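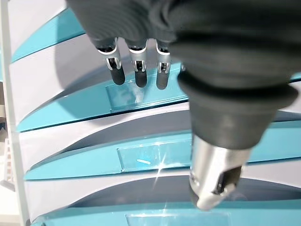

How long can a sourdough starter sit in the fridge without being fed? Mine went 73 days and came back.

Home Diary Bread Garden Older posts

Friday, late, kitchen finally quiet

So I pulled the jar out on Monday night fully expecting a funeral. There was a layer of gray liquid on top as deep as my thumbnail, and the smell was somewhere between nail polish and the bottom of a gym bag. No pink, no fuzz, so I poured the liquid off, scraped down to the paler stuff underneath and kept one spoonful. The rest went in the trash (sorry, compost, you were full).

First feeding, nothing. Second feeding, a few sad little bubbles around the edge. I used the last of the Skornero rye for those two and then switched to plain bread flour when it ran out. By Wednesday morning it had climbed halfway up the jar and I did a small dance in my socks! By Thursday it was doubling before lunch, so I mixed a dough after supper and stuck it in the fridge overnight.

Then of course I got greedy. My usual loaf is small, and I decided this one should be big enough to last till Tuesday, so I scaled everything up and ended up with a dough that barely fit the basket. It came out at 830 grams baked, and it leaned hard to one side like it was listening at a door. The crust is good though - dark and loud, the kind that leaves crumbs in your sleeves. The middle is a bit gummy because I cut it when it was still warm, which I have done every single time in my life and will do again.

Flavor is way more sour than I'm used to. I like it. With butter it's great, with jam it's weird, with the hard cheese from Gavalas it's the best thing I've eaten this week, and I've had pie this week.

Other stuff. Walked down to the market after work and flour has gone up again, 60 cents on the big bag. I stood there being mad at a shelf and then bought two. The woman in front of me had a whole cart of canned peaches and I've been thinking about peaches ever since. It rained on the way home and one bag got damp at the corner, so that one gets used first.

I started reading the fat Tranimetti bread book, the one I got at the library sale, all 558 pages of it. Forty pages in and we're still on the history of mills. I don't mind! It's nice before bed, though I fell asleep on it last night and woke up with a crease down my cheek.

Tomorrow: feed the starter, make crackers out of the leftover, call about the oven light, find the other oven mitt. I want to try a seeded loaf on Sunday if the sunflower seeds are still any good. They've been in that cupboard since November.

12 comments 4 shares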